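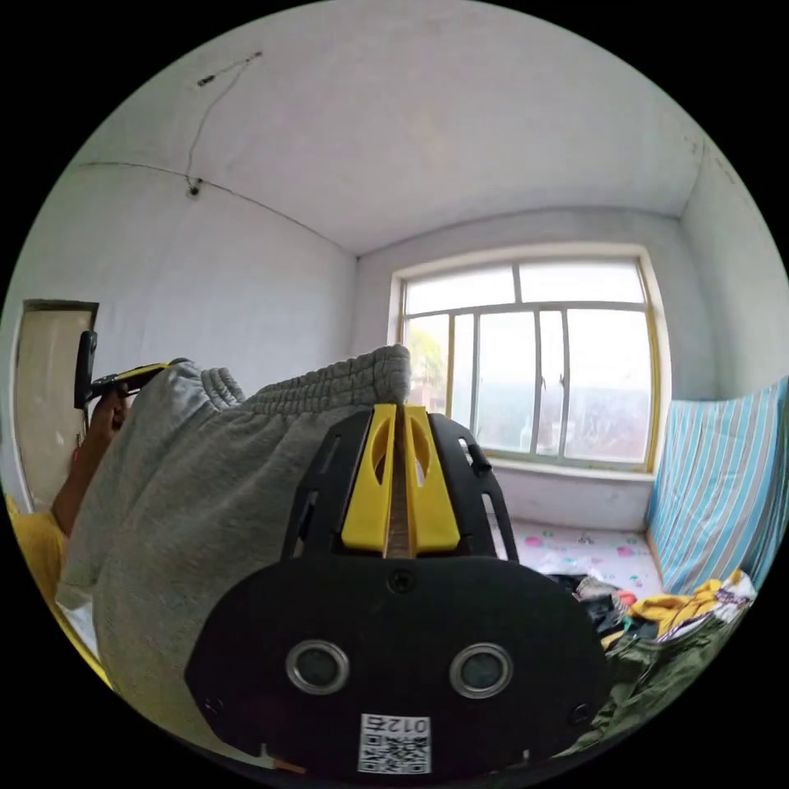

2018-07-25

The diocese has decided to close two of the four churches in our group of parishes, and St Brannoc's at Ulville is one of them. The last Mass will be some time before next Lent, probably in February. I have been going there most of my life, so I am not a neutral party.

The letter was read out at the end of Mass, after the notices. It ran to three pages and used the word "journey" a good deal. The reasons it gave were the ones everybody expected. There are fewer priests, the roof needs replacing, and the congregation at Ulville would fit comfortably into the side aisle at Pusurbridge. I can't argue with any of that. I have sat in the cold under that roof and I know what the numbers look like on a wet morning in winter.

What I would argue with is the way it was done. We were asked to fill in a form last year about "our hopes for the parish". I wrote a full page. I now think the decision had been made before the forms were printed, and I would have preferred to be told so.

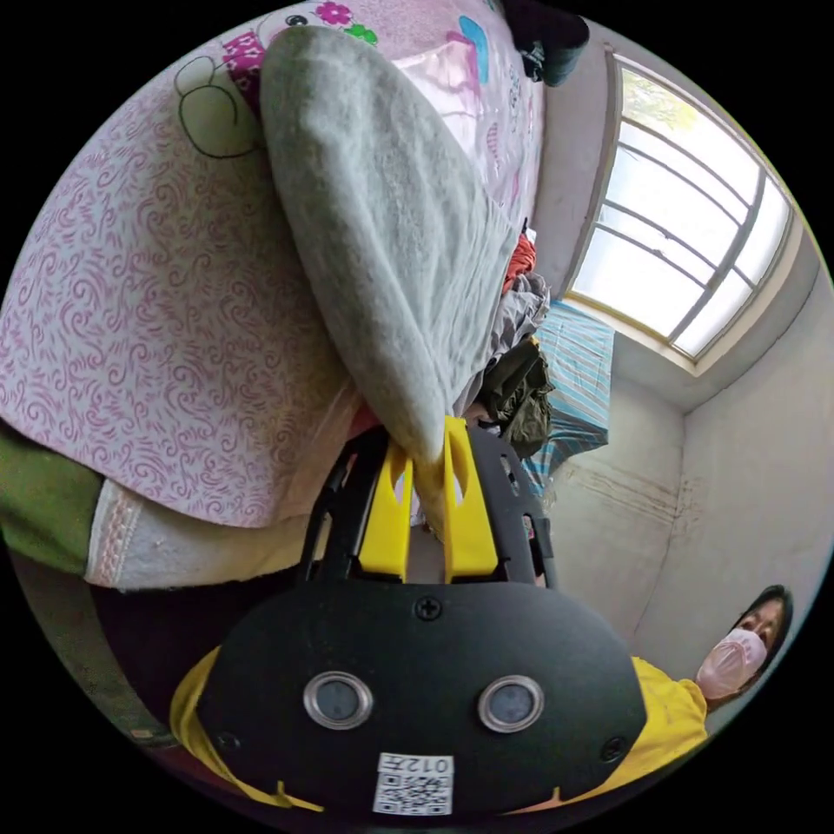

Canon law does give parishioners a right of appeal, and a few people want to use it. I have read what I could find on the subject and it is heavier going than I hoped. As far as I can make out, merging a parish and closing a church building are separate matters, each needing its own decree, and the time limits for objecting are short. The letter we heard ran the two together, so it isn't clear to me what has been decreed so far and what has only been announced. I have written to the diocesan office to ask. The reply said my letter had been passed on.

I don't think I will sign the appeal. I may change my mind. Part of me feels that a parish which has to fight its own bishop to stay open has already lost something, and another part thinks that is just an excuse for not wanting the bother.

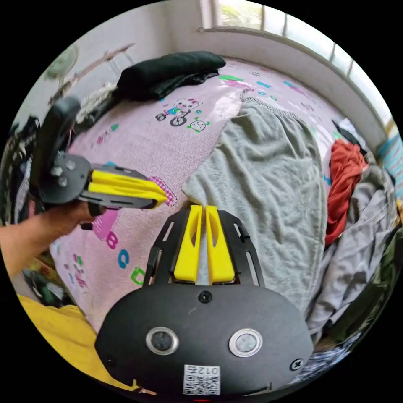 There is also the practical side. Pusurbridge is a short drive, but the bus from Ulville doesn't run on Sunday mornings, and several of our regulars don't drive. The letter said lifts "could be explored". In my experience lifts happen when somebody draws up a list and rings round, so I have started a list. It has 2 drivers on it so far, including me.

The statue of Our Lady is to go to Bastside, which pleased some and upset others. The organ is staying where it is for now, as no one wants it.
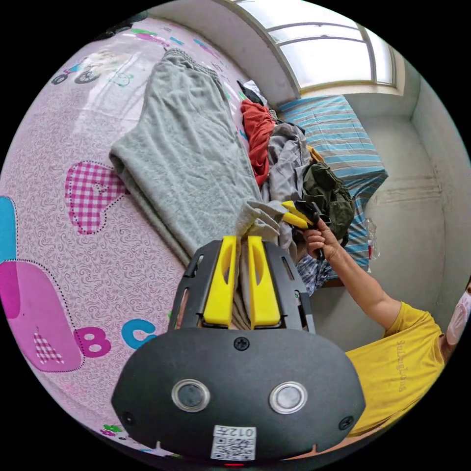
I went over to Pusurbridge last week to see how it felt. The singing was better than ours – not difficult – and the sermon was short and on the Gospel of the day. A woman in the pew behind lent me a hymn book and told me where to find the toilets. I sat on the left, as I do at home, and will probably go again next month.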